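Kelside workshop notes: oiling schedule for the canteen tables

The tables in the Kelside canteen move to a new oiling schedule from September. Raimo Eskola checked the finish after the summer break and found that the old yearly coat wears through too soon near the serving hatch. Those tables will now be oiled every 5 months. The rest stay as they are.
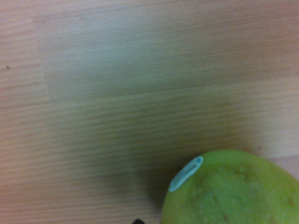 Apply the oil thinly along the grain, leave it for 2 hours, then wipe off whatever has not soaked in. A thick coat stays tacky and picks up crumbs. Sand only where the surface feels rough - 240 grit is fine enough - and vacuum before oiling. Oily rags must be laid flat outdoors to dry, as they can heat up and catch fire if left in a heap.

Oil and pads are in the Hundora store, shelf 5. Book the room under code 637 and note the date of each coat on the card by the door.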